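Wrist view only vs wrist view plus head view: results from 1881 demos

heva_lab
Posted in: Imitation learning / Data collection

We have finished the first round of the comparison I mentioned in May. Demonstrations were collected with hand-held grippers, on a book pick-and-place task, in furnished rooms.

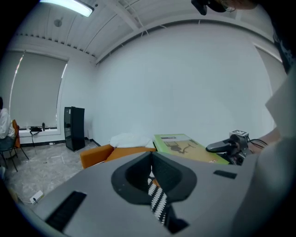 Total collected was 1881 demonstrations. After dropping those where the pose tracking was lost, 1309 remained. Two policies were trained on the same 1309, one with the wrist views alone and one with the head view added. Each got 48 trials in a room not used for training.

Wrist only: 31 of 48. Wrist plus head: 33 of 48.

My reading is that the head view adds very little on this task.

okmont_r
Two trials out of 48 is noise. You can't say it adds little, you can only say you didn't measure a difference. What was the spread over seeds?

heva_lab
One seed each. Agreed that it is thin. Training takes 2 days per policy on our machine.

Judit Mészáros
I would look at the filtering before the seeds. You threw away 572 demos. If tracking drops out mostly when the gripper is close to a plain wall or turned sharply, the remaining set is biased towards easy approaches, and both policies inherit that. The comparison then tells you about easy approaches.

heva_lab
Fair. Losses were worse near blank walls - I don't have it broken down by approach angle yet.

aryee
Disagree with Judit in part. Both policies had the same filtered set, so the comparison between them still holds for that set. It just doesn't carry over to the raw one.

Judit Mészáros
Yes, and the title says 1881.

okmont_r
How is the head view aligned in time with the wrist views? We had a fixed lag on ours with the Arolix recorder and the extra view made things worse until we corrected it.

heva_lab
Matched by timestamp, nearest image. I haven't tested for a fixed offset. Will check that first, then run two more seeds. Can't edit the title any more, so read it as 1309.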